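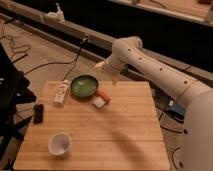
I went to talk to the woman who does the buying at Vuma with a list of questions about robot arms, and I came home with pages of notes on extension cords. I should have seen it coming. When I called to set up the visit she asked what I wanted to cover, I said "how you budget for a robot," and she laughed and said, "Oh, the robot's the easy part!"

Vuma is a small manipulation lab in Ashworth, up a flight of stairs from a print shop, and she's been keeping its equipment spreadsheet for four years. Before that she bought kitchen gear for a school district. She says the two jobs are closer than you'd think (long quotes, short deadlines, everybody wants the shiny thing and no one wants to pay for the shelf it sits on).

We started with the spreadsheet, since I'd asked to see it and she was already turning the laptop toward me. There's a row for the arm, a row for the gripper, and then it keeps going, down and down, to row 65. "That's the last one," she said, scrolling. "It's rug tape. I'm not kidding, I had to go out and get rug tape, and it wasn't in the plan, so now it's a row."

I asked how much of that was in her original budget request and she made a face.

"Maybe the top third? I had the arm, the controller, the gripper, the training day, the shipping. I was proud of the shipping. My first version at the kitchen job didn't have shipping and I heard about it for years. So I thought I was being so grown-up. And then the crate comes and you need something to bolt things to, and you need a table that's the right height, and you need the cable that's a little longer than the cable in the box."

They'd had quotes from a couple of suppliers and went with Sketudis. I wanted to know if that came down to price, because in my own shop (I run a tiny packing operation and have been dithering over an arm for longer than I care to admit) price is where the conversation starts and usually where it stops.

"It was lead time," she said. "The cheaper one couldn't tell me when. They said 'we'll keep you posted,' and I have a grant with an end date on it. I can't keep a grant posted. Sketudis gave me a date in September and put it in writing, and I said great, let's go."

Did it arrive in September? She wobbled her hand. "The arm did. The gripper came after. So we had a very nice arm with nothing on the end of it, and we had people on salary who could wave it at things."

Her advice, and she said it enough times that I underlined it, is to ask for the ship date of every separate line on the quote. A quote has a single date at the top and it's usually the date of whatever comes first.
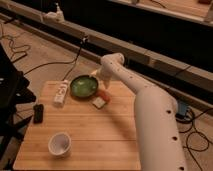
Accessories are where her number went wrong, and she was very open about how wrong. She'd put down a flat amount for "misc" and it was gone before the first test. Cables ate a good piece of it. Once she'd said so I couldn't stop seeing them: there's black cable curled on the floor beside the arm, more of it looped over on the chair side, and one long run coming down off the rail to the back of the table. "Every one of those is a decision somebody has to make," she told me. "How long, where does it plug in, what happens if the table moves. I budgeted for the ends and forgot there was a middle."

The total for mounts, clamps, power and cable came to more than $2,000, against a "misc" line that she would only describe as "cute." She now carries accessories as their own section, with a row for each thing that gets plugged in and another for each thing that gets bolted down. Anything she can't name yet gets a row called "unknown," with money in it. Her director tried to delete the unknowns once. She put them back and he let it go.

I asked about the stuff the arm practices on, the bowl and the bottle and the paper cup, figuring that at least had to be cheap.

"It's cheap and it's annoying! It's cheap per item. But you want spares, because if the bowl cracks and you swap in a different bowl, somebody's going to come find me and tell me the results don't match. So I buy two of anything that isn't a paper cup. I learned that one from Naltley, actually, they did it before us."

Naltley is a community college across town with a similar bench, and the two places share a lot of notes. They don't share equipment. They talked about it, she said, and even got as far as a draft agreement for going halves on a second arm, and then they started in on who would pay to move it and who would pay when it got dropped, and the draft is still in a folder someplace.

I'll admit that was a letdown, because splitting an arm with a neighbor was going to be my clever idea. I told her so. She was nice about it.

"You can do it if it lives in one place," she said. "If it's on wheels you'll hate each other."
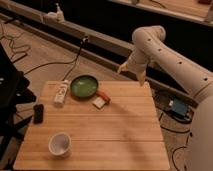 So what would she tell somebody like me, with a small shop and one shot at getting the money right? She thought about that for a good while and got us both more coffee first.

"Write down the job before you write down the robot. I mean really write it, like, it picks up this, it puts it there, this many times a day. Then stand where the arm's going to stand and look at the floor. Where's the outlet? Can a person get past? We measured the arm's reach and forgot about the space it takes up when it's folded back toward you."

She also wants me to price the second year. Hers had a service visit in it, replacement fingertips for the gripper, and a software renewal that she'd read as a one-time charge. "It said annual. It said it right there. I read that quote so many times and my eyes just slid over it."

And training. She'd bought the training day for two people and wishes she'd asked to put it off until after they'd had the thing running for a few weeks. All the good questions showed up later, when the trainer had gone home and the support line had a queue.

I asked if she'd buy the same arm again. "Yep. Same arm, same people. I'd just start with the rug tape."

She's sending me a blank copy of the spreadsheet with the prices stripped out. I've already added a row for the outlet by our loading door, which is on the wrong wall.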